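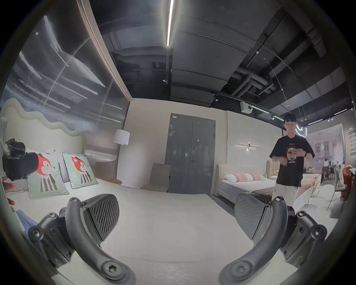 7 min read

3.2 Bedding and the overnight humidity record

Indoor relative humidity in bedrooms is usually reported from a single wall-mounted logger. Such a record misses the moisture taken up and given off by textiles near the sleeper. Galindo (Eustaquio Galindo, thesis work at Vonthorpe) treated the mattress and its cover as one storage layer with a fixed exchange rate. We keep the single layer but allow the exchange rate to vary with the area of fabric open to room air.

Loggers were placed in 41 bedrooms in the Trostmont district during August. Each room had one unit on the wall at head height and one at the level of the mattress top. Readings were taken every 200 seconds and stored without averaging. Rooms in which the window was opened during the night were kept in the sample and marked as ventilated. After removal of incomplete nights, 3100 hours of paired readings remained. The Correa correction for sensor lag was applied to both series before comparison.
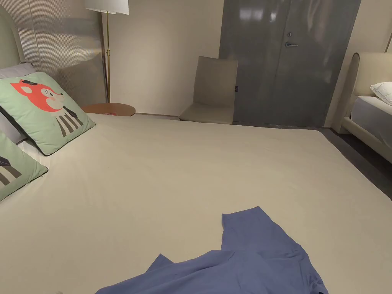 Figure 4. Bed with fitted sheet, top covers absent.

Exposed fabric area was the least certain input to the model. It depends on how the bed is left in the morning, and occupants were given no instructions on this point. A bed with its covers drawn up presents several layers, of which only the outermost exchanges moisture freely with the room. Where a fitted sheet lies open and mostly taut, as in Figure 4, the sheet area was taken as the plan area of the mattress top, and faint creases were ignored. A crumpled garment left on the sheet, such as the blue one in the same figure, hides part of that surface while adding folded fabric of its own. We made no separate allowance for such items. Cushions were entered as a second, smaller store, using the Clomudetti values for filled textiles.

With these inputs, the model was run for 18 hours from the time of rising. The fitted exchange rate was higher for open beds than for covered beds in both the ventilated and the closed rooms. Sensitivity to the assumed thickness of the mattress cover is treated in Section 3.3.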